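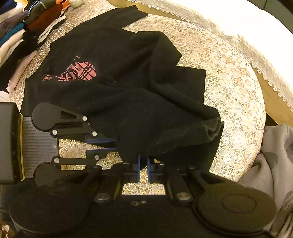 The clothes exchange in Dinville will open for an extra evening each month from September. Visitors can swap up to two items at a time, and there is no charge to come in. The exchange took in 801 garments last year, most of them T-shirts and children's coats. Clothes should be washed before they are handed over.
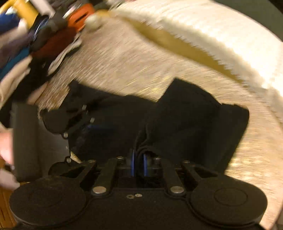

## Getting there

The 23 bus from Triveck stops outside the hall. Parking on Costeck Road is limited to 90 minutes until 6 pm.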